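Two months in with the Prandano hand gripper, and I'm still a fan! Prakano rents the kit for $115 a month (case, charger, spare fingertip pads), and it took me 43 minutes to get going, mostly hunting for the right screwdriver. Hard toys and boxes are easy. Soft stuff takes practice, so I've been doing laundry with it, one piece at a time.

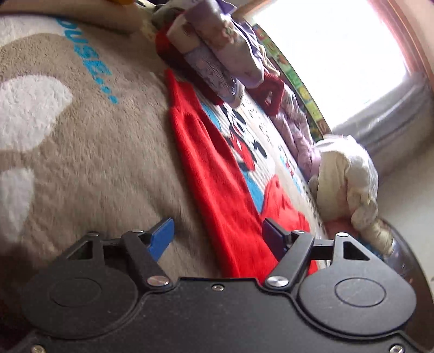

My only real gripe is the replacement pads, which run $66 a pair. Ouch! I'd still rent it again.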